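Caring for Varnished Wood Tables: Frequently Asked Questions
Tredudside Furniture Care, last reviewed 22 May 2024
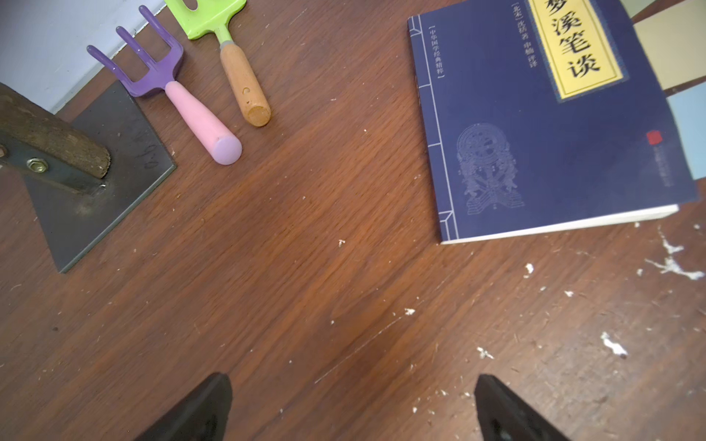 Varnished tabletop with light surface scratches and scuffs.

These answers cover tables with a clear varnish finish. Oiled, waxed and painted tables are covered on separate pages.

How do I know if my table is varnished?
Put one drop of water on a clean spot and leave it for five minutes. On a sound varnish the drop stays round and wipes off without a mark. If the wood darkens under the drop, the finish is worn through or the table is oiled.

What should I clean it with?
A soft cotton cloth, lukewarm water and a few drops of dish soap. Wring the cloth until it no longer drips. Wipe with the grain, then dry with a second cloth. Do not use ammonia cleaners, bleach or the scrubbing side of a sponge.

Can I use spray polish?
We advise against it. Many sprays contain silicone, and silicone residue causes small craters when the table is later recoated. If you have used one in the past, tell us before you book a refinish.

How do I tell a scratch in the varnish from a scratch in the wood?
Draw a fingernail across it. If the nail does not catch, the mark is normally in the top layer and can be polished out. If the nail catches and the line looks paler than the wood around it, the varnish has probably been cut through. Deep scratches should be sealed before the table is next washed.

How are light scratches removed?
By hand, in two stages:
Wet sanding with 3000 grit paper, always along the grain.
Polishing with a fine automotive compound on a foam pad.
Test the method on the underside or inside a leaf first. Satin finishes will turn glossier where they are polished, so the whole top has to be done for an even look.

What causes white rings?
Moisture trapped in the varnish, usually from a hot or wet cup. Fresh rings often fade within a day or two. If one remains, run a hair dryer on its lowest setting, keep it moving, and stop as soon as the surface feels warm. Black rings are a different problem – water has reached the wood, and the finish has to come off.

Which varnish do you use for recoating?
Codis 17, a water-based product, for dining tables and desks. Lernance Hard Oil Varnish is available on request for older pieces. It takes longer to cure and adds a slight amber tone.

How soon can I use the table after recoating?
With Codis 17, light use after two days and normal use after 14. Leave tablecloths and rubber-footed objects off until the full period has passed.

What does a refinish cost?
Minor repairs start at $82. Full refinishing is quoted after inspection at our Quezada workshop. The workshop is closed for the first two weeks of July.

Who do I contact?
Aitana Cordero handles repair inquiries at extension 1391. Have the table dimensions ready – length, width and top thickness.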